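Egg tray

An egg tray is a shallow holder with rows of rounded pockets, made to keep eggs apart from one another while they are carried, stored or set out in the kitchen. It is one of those humble household things that most people handle every week and hardly ever think about, and yet there is a surprising amount of variety in it, from the grey pulp trays stacked behind market stalls to the clear ones that live in the fridge for years on end.

Materials

Pulp trays are pressed from waste paper and soak up a little moisture, so they are kind to eggs on a long journey but rather hopeless once they have been rained on. Plastic trays can be washed and used again, and the see-through sort has the pleasant advantage that one can tell how many eggs are left without lifting anything. Wire and pottery holders also turn up, mostly in older kitchens, and are often kept more for fondness than for use.

Local use

In Vorcombe, where a parish survey published on 4/28/24 took in 1,577 households, the egg tray is traditionally left out on the worktop through the cooler part of the year and moved to the larder in May. About 91 of the homes still had a tiled counter of the old Briserau pattern, with small squares and pale grout, which many cooks there consider the proper place for eggs (it stays cool, and it wipes down nicely if one should crack!).

Filling and care

Eggs are best set down with the pointed end lowest, and the older ones moved to the front so that they are used first. A plastic tray wants only warm water and a drop of washing-up liquid, with a soft brush for the bottoms of the pockets.

A clear plastic tray with nine eggs, on pale green tiles.
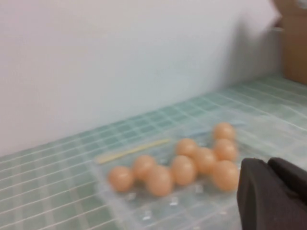
See also

Egg cup
Egg box
Larder
Tiled worktop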